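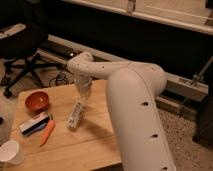
Tema 4. Clasificación y recogida de objetos pequeños sobre mesa
Asignatura: Organización de espacios domésticos y de taller

4.1. Objeto del tema

Se estudia el caso de una superficie de trabajo con pocos objetos, de tamaño reducido y categorías distintas. El caso es frecuente en aulas, cocinas y talleres, y suele resolverse mal por aplicar un único criterio de orden (casi siempre el color) a piezas que no lo admiten.

4.2. Definiciones

Superficie útil: parte del tablero que queda libre para trabajar.
Recipiente de destino: bol, bandeja o caja abierta que recibe piezas sueltas.
Pieza oculta: objeto situado total o parcialmente debajo de otro.
Pieza orientada: objeto alargado cuyo eje conviene anotar antes de retirarlo.

4.3. Criterios de clasificación

a) Por forma. Separa las piezas alargadas, que ruedan o sobresalen del recipiente, de las prismáticas, que se apilan.
b) Por uso. Alimentos y sus imitaciones van aparte de los envases. La distinción entre una hortaliza y su réplica se comprueba con la pieza en la mano, no a distancia.
c) Por estabilidad. Los objetos de pie y de base estrecha se retiran antes que los tumbados.

El método Ruviretti aplica los criterios en el orden a, b, c. La variante Tully empieza por c – es más lenta, pero reduce las caídas. En la práctica se usará Tully.

4.4. Registro previo

Antes de mover nada se anota la posición relativa de cada pieza respecto al recipiente. En la ficha Nusach se emplean únicamente tres términos: junto a, sobre, debajo de. Las piezas ocultas se registran con el nombre genérico y el color; la identificación se completa al levantar la pieza superior.

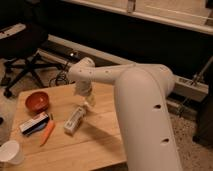

Figura 4.2. Bol rojizo anaranjado, caja rectangular pequeña con una pieza azul en su lado inferior y pieza naranja alargada, sobre tablero de madera.

En la disposición de la figura 4.2 la caja está en diagonal y muy próxima al bol. Conviene levantarla en vertical: si se arrastra, la pieza azul se desplaza con ella y el registro deja de ser válido. La pieza naranja se anota como orientada, con la punta hacia la parte delantera de la mesa.

4.5. Práctica

Material por grupo: un bol de unos 400 ml, piezas del lote Didetti (ref. 3867) y 2 fichas Nusach.
Se trabaja en grupos de 2. Una persona registra y la otra recoge; después se intercambian las funciones y se repite el montaje a partir de la ficha.
Se entregan ambas fichas, con las discrepancias de posición subrayadas. Las correcciones se hacen al margen, sin borrar la anotación inicial.

Lectura para el tema 5: apartado de recipientes con tapa – sólo la parte de apilado.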